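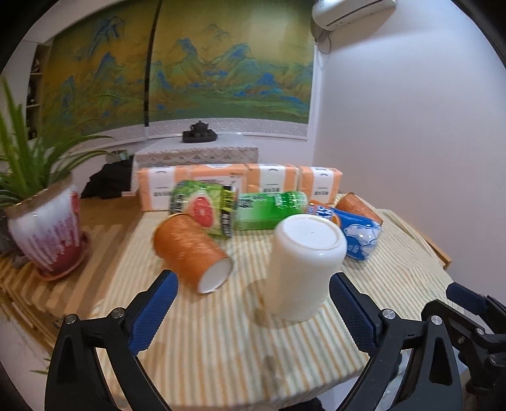 Household items on the striped tablecloth, with the white jar upside down at the front.

Drivari Tabletop Things

Welcome! Drivari is a collection of photos of ordinary household bits and pieces laid out on a table – cups, snack bags, jars, tissue packs, the stuff everybody has in a cupboard somewhere. Jurgita Raudsepp started it in April and it has grown to 47 layouts, which we're delighted with!

What's in it
Every layout has its own folder and a plain text list of the items. Things may be standing, lying down or partly hidden behind a neighbour (paper cups on their sides are a favourite of ours). Packet lettering is left as it comes, so expect some of it to be blurred.

Naming
Use the everyday word first, then the colour: "cup, orange", "jar, white".

Corrections are very welcome – send them to Esben Kirkegaard with the folder number.

Last updated Nov 7, 2025

13 comments · 5 shares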